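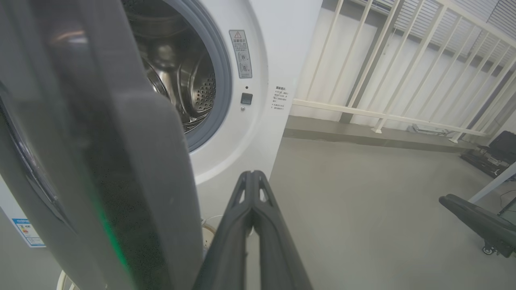 Robot laundry rules, a thread! I've been writing the good-practice sheet for our household manipulation work at Kaltton since June and I am way too excited about it, so you all get the highlights. Rule one on my sheet is "read the appliance before you write the motion." A front loader already comes with its own safety rules, printed or stuck right on it. Look at the gray label to the right of the drum opening, the one with the caution triangle and the two round pictograms under it. Whoever plans a reach into that drum should know what that label says, in whatever language it's in. Get it translated, put the translation in the task folder, sign it.

Home | Posts | Replies | Media | Lists

2/ Rule two is the door. An open door is an obstacle with a hinge, and hinges move! We used to put the door in the planner as a fixed slab at whatever angle we measured in the morning. Don't do that. Measure it at the start of every run and give it a keep-out zone that covers the full swing.

3/ How big a keep-out zone? We argued about this for two weeks (fun weeks, I mean it). Souad El Khatib wanted it tight so the arm could work in small rooms, I wanted it huge. We settled on the swept volume of the door plus 5 cm. Write the number down in the task file where people can find it, please, and not in somebody's head.

4/ The gasket!! I could do a whole separate thread on gaskets. Rubber is soft, and a finger with any kind of edge or cutout on it can catch a fold. So: enter on the drum's center line, no sideways motion until the fingertips are past the rubber, and come out the same way you went in. If force at the wrist climbs during the exit, stop and open the fingers. Do not pull harder. I have the word HARDER underlined in my copy.

5/ Drums turn. Obvious, yes, and still the thing people leave out of their risk assessment. A drum that isn't powered will still rotate if you push on a lifter paddle, and then your grasp target has wandered off. Our rule is that the machine is unplugged for every reach-in test, and the person running the test checks the plug personally. Asking "is it unplugged?" across the room doesn't count.

6/ Someone asked me if there's an official standard for all this. Kind of! ISO 13482 is the one for personal care robots and it's a good read if you like that sort of thing (I do). It won't tell you what to do about a sock stuck to the back of a drum though, and that's the layer we're trying to write.

7/ Logging. Kenza Ashour talked me into this one and she was so right. Every aborted reach gets a line: where the gripper was, what the door angle was, who hit stop. We had 217 aborts in the log when I sat down to read it end to end, and I came out with a different rule four and a much better rule eight.

8/ Rule eight: floor stuff counts. Baskets, buckets, cables, casters. If it's within reach of the arm or under its path it goes on the setup sheet, with a spot on the floor marked for it. Moving the basket a hand's width "just for this run" makes it a new setup and you write it up as one.

9/ Speed. We cap the tip speed once the fingers cross the door opening and we leave the cap on for the way out too. The Petchrat folks do it by slowing the whole task, and that works fine, it's just painful to watch. I like a cap by zone better. Try both!

10/ Who can change a rule? Anyone on the team can propose, two people sign, and the old wording stays in the document with a line through it. I love the crossed-out lines. New people read them and get why we do things the way we do.

11/ Still open: wet loads. Everything above was written with dry towels in mind and wet ones are a lot heavier and grab onto each other. If you've got a payload margin you trust for wet cotton, tell me, I'll read every reply.

12/ Dryers next, then the Bamach top loader, and that one is going to need its own gasket rule (hooray).

Print this thread | E-mail this thread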